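Fórum Horta & Varanda > Cultivo em vasos > Alface no inverno

couve_lombarda
5/9/23
Pessoal, tenho de partilhar isto! Semeei alface romana em caixas na varanda virada a nascente e estou encantada. A variedade é a Koubek, do catálogo da Gromden, pacotinho de 200 sementes, e germinou quase tudo (perdi umas quantas para as lesmas, malditas). Colho só as folhas de fora e o pé continua a dar.
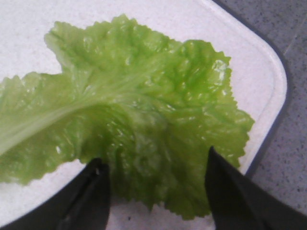

Com que distância deixaste os pés uns dos outros?
Uns 43 cm entre caixas, e dentro de cada caixa só três pés. Parece um exagero no início, mas eles enchem aquilo num instante!

tiagodaserra
Três pés por caixa é desperdício, desculpa lá. Eu ponho o dobro e colho mais cedo, em folha pequena. Para salada fica até mais tenra.

couve_lombarda
Depende do que se quer, Tiago! Eu gosto do talo grosso e estaladiço, e com os pés apertados nunca o consegui. E as tuas não espigam logo ao primeiro calor?

tiagodaserra
Espigam, pois. Mas nessa altura já as comi :)

Tsz-kin Su
Olá a todos, que bom tópico! Eu cultivo no interior desde janeiro, ao pé da janela, e a diferença foi enorme quando passei a regar por baixo, com o tabuleiro. Uso o substrato Flumenness misturado com um bocado de composto de casa. As raízes ficam uma maravilha, branquinhas.
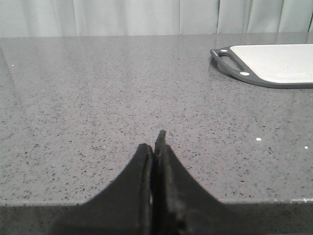 E a luz da janela chega, ou é preciso lâmpada?
Com uma janela a sul chega bem de março em diante. Antes disso os pés esticam e tombam, e aí uma lâmpada simples ajuda muito.

maria_dos_vasos
Discordo um bocadinho do substrato, Su. O Flumenness a mim secou-me por cima e ficou encharcado no fundo. Voltei à terra da horta do meu sogro com areia e nunca mais mudei. Já agora, guardo as sementes numa caixa Kullham no frigorífico e as do ano passado nasceram lindamente.

Tsz-kin Su
Curioso, Maria! Talvez seja do tabuleiro. Eu deito a água, espero meia hora e despejo o que sobra. 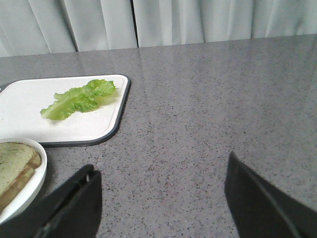 Se deixar lá a água de um dia para o outro, também me fica encharcado no fundo, e depois aparecem os mosquitinhos. Experimenta com um vaso só e conta como correu!

couve_lombarda
Vou experimentar também! Amanhã semeio mais uma caixa.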